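4.2 Work at the sorting cell

The second site in the study was the returns hall at Quinlan, a supplier of wooden and plastic construction sets to schools. Sets come back at the end of a loan, and the parts have to be separated, checked and packed again. Until the cell was installed this was done by hand at long tables, by a group of six people on each shift. The cell was supplied by Drandosar and runs on picking software from Stanix. At the time of our visits it had been in regular use since the previous September.

We interviewed everyone on the day shift and watched the work over several full shifts. Field notes were written up the same evening and coded using the scheme in Section 3. Quotations below are from the interviews unless marked otherwise.

4.2.1 From sorting to tending

The clearest change was in what people did with their hands. Before the cell, an operator picked up every part. Now an operator fills bins, brings them to the arm, and takes over when the arm stops. One woman with long experience at the tables put it this way: "I used to know by the end of the day how a school had treated its sets. Now I know how the robot feels about them."

Several operators described the loss of this knowledge as a practical matter. Damaged parts used to be set aside as they were found, and a note went to the loans office if one customer sent back a lot of them. The cell sorts by color and length. It does not judge wear, so the check was moved to the packing end, where parts from different customers have already been mixed. The notes to the loans office stopped. Two operators had started keeping their own list again, on paper, and this was not known to the shift lead when we asked.

Physical strain was reported as lower by most of the group. Wrist and shoulder complaints came up often in accounts of the old tables and seldom in accounts of the cell. What replaced them was standing and walking, and a kind of waiting that people found hard to describe. "You can't sit down and you can't start anything," one operator said – "you are on call to a box."

4.2.2 Stops and recoveries

A batch at Quinlan is 300 parts. Over the observed shifts the log recorded 502 stops that needed a person. The log gives each stop a code, but the codes were written for the service technicians and the operators rarely used them. They had their own words: a "leaner" was a part resting against the wall of the bin, and a "raft" was a set of parts lying side by side so that the fingers had no room to close.

Leaners and rafts were dealt with in different ways. For a leaner, most operators paused the cell, knocked the part flat and restarted. For a raft, some of them preferred to jog the arm from the teach pendant and nudge the parts apart with the gripper, which avoided opening the gate. The written procedure allows only the first method. Lorcan Gallagher, the shift lead, knew about the second and had decided to leave it alone until the procedure was next revised. He had learned it from one of the operators himself.

Figure 3 gives an idea of the material. Blocks lie close together at similar angles, and the cables running along the arm hide part of the bin from an operator standing on that side.

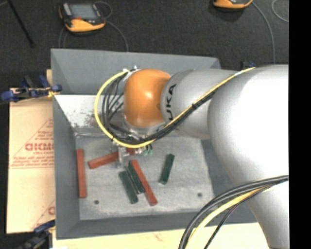 Figure 3. Gripper at work over a bin of red and dark green blocks. The teach pendant is on the floor behind the bin.

The skill involved in these recoveries was not part of anyone's job description. Operators were graded as "machine attendants", one step below their former grade for new hires, although existing staff kept their pay. Those we spoke to did not object to the cell itself. Their objection was to the grade, and to a training plan that consisted of one morning with the supplier. Everything after that had been passed from person to person.

4.2.3 Talk during the shift

At the tables people had worked facing each other. With the cell in place, two operators tend the arm and the others are spread between unpacking and packing, and conversation is mostly limited to breaks. Newer staff mentioned this less than older staff. One new hire had asked to be moved to packing for the company, and the request was granted.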